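Access to Cash in Diton and Lakivley
Progress report to the Galbraith Fund
Submitted by the Werance Partnership, 2023-01-26

Purpose of this report

This report covers the second period of the grant and sets out the work carried out to keep notes and coins within reach of residents and small traders in Diton and Lakivley. It should be read alongside the spending return, which has been sent separately.

Background

The last bank branch in Diton closed before the grant was awarded. Residents who rely on cash have since had to travel to Lakivley to draw money or pay it in, and traders have found it difficult to obtain change. The Fund agreed to support a shared counter service in both places, together with a coin exchange for local businesses and a programme of home budgeting sessions.

Counter service

The shared counter in Lakivley has opened on every planned date. The Diton counter opened later than intended while the insurers considered the arrangements for holding cash overnight. They have now accepted a smaller safe with a lower limit, and any surplus is moved to Lakivley at the close of each session.

Across both sites the counters handled 1489 transactions in the period. Of these, 502 were deposits by traders, and the remainder were withdrawals and bill payments by households. Trader deposits are higher than the figure assumed in the original application. Household withdrawals in Diton are lower, and we believe the late opening accounts for most of the difference. 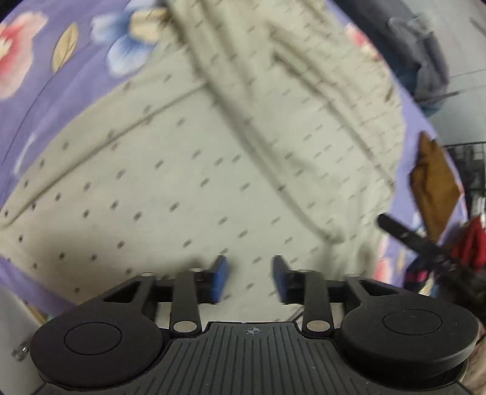 Queues at Lakivley have been longest in the first hour of opening. A second till position is now staffed during that hour, and the cost has been met from the existing salaries line. We do not expect to ask for further funds for this purpose.

Coin exchange

The exchange allows shops with too much coin to pass it to those with too little, without either side paying bank handling charges. Ten businesses have joined. Demand is strongest for pound coins and twenty pence pieces, and there are times when the exchange cannot supply either in full. Copper coin remains in surplus, and we are in discussion with our cash carrier over a less frequent collection.

One business withdrew after moving to card payments only. It is not included in the figure given above.

Budgeting sessions

Three sessions were held in the period, two in Lakivley and one in Diton. They dealt with planning a weekly budget in cash, reading an energy bill and setting money aside for costs that fall once a year. Attendance in Diton was disappointing. The next session there will be moved to the early afternoon to suit the bus times.

Several of those attending asked for help with savings accounts. This falls outside the terms of the grant, and they were given a list of free advice services.

Risks

The lease on the Diton premises is due for renewal and the landlord has indicated that the rent will rise. The cash carrier has also given notice of a review of its charges. Neither amount is yet known. Should both increases fall within the present grant year, the premises line would be overspent, and we would seek the Fund's consent to move money from publicity.

Next period

In February we will extend the Diton counter hours, subject to staffing, and issue a short survey to traders using the coin exchange. The results will be included in our next report, with a revised forecast for the premises line once the rent is settled.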